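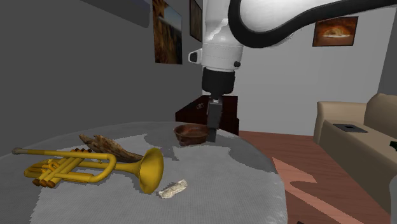 Robot arm, round table, brown bowl. Computer render.

Hirka charger FAQ

Last updated 2021-10-21 by Jerome Sison, Mockus Battery Supply, Flallby store

Quick answers to the stuff we get on the phone all day. Not in any order, sorry. Manual wins if it disagrees with this page.

Which batteries can I use it on?
Flooded lead acid, AGM and gel. Car, mower, boat, motorcycle. There's a button for each type on the front panel. No lithium on the standard Hirka. The lithium one is a separate model and has its own page.

What's the difference between the Hirka 2 and the Hirka 6?
Amps. The 2 is for small batteries and for leaving on over winter. The 6 is what you want for a car or a trolling motor. Both maintain once they're done charging.

Can I leave it plugged in all winter?
Yes. It drops to maintenance mode by itself. Look in on it once in a while, and top up the water first if it's a flooded battery. Distilled only.

Which clamp goes on first?
Charger unplugged from the wall. Red to positive, then black. If the battery is still in the car, black goes to bare metal on the frame or engine, away from the battery and fuel line. Then plug in. Taking it off, same thing backwards.

Green light blinking?
Charging, nearly there. Solid green is full. Solid yellow is charging. Blinking red is clamps reversed -- unplug, swap, try again.

No lights at all.
Try another outlet. Then check the inline fuse, it's in the black holder on the red lead. Spare fuses at the counter or add one to your order. If it still won't light up, see warranty below.

It won't start charging my dead battery.
Under 4 volts the Hirka won't see it. Hold the mode button down until the yellow light comes on, that forces a slow start. Stay nearby while it does this. If the battery gets hot or smells like eggs, unplug the charger from the wall, leave the clamps alone, and get some air in there. Some batterys are just done. Bring it in and we'll load test it, no charge.

Can I use it outside?
Under a roof, ok. Not in the rain. The case is splash resistant, the plug isn't.

Extension cord?
Fine if it's short, heavy gauge and rated for outdoors. Not the skinny brown one from the Christmas lights.

Do the ring terminals come with it?
Yes, one set in the box. More sets are part number 135. Same part fits both chargers.

Can I charge two batteries at once?
One at a time please. People ask about wiring them in parallel. It can be done with matched batteries but call us first, ask for Kaja Žukauskas, she does the boat setups.

How long is the warranty?
2 years from the date on the receipt. Covers the charger and leads. Doesn't cover cut cables, water inside, or anything somebody opened up with a screwdriver.

How do I send one back?
Email first for a return number. Boxes without a number sit on teh shelf until we figure out who they belong to. Ship to the Stanlow warehouse, not the Flallby store. Leave the battery out of the box!!

Do you take old batteries?
Lead acid, yes, both locations. Upright, caps on, no leakers. You get your core deposit back with the receipt.

When's the 24 volt one coming?
March is what we've been told. No preorders yet -- check back.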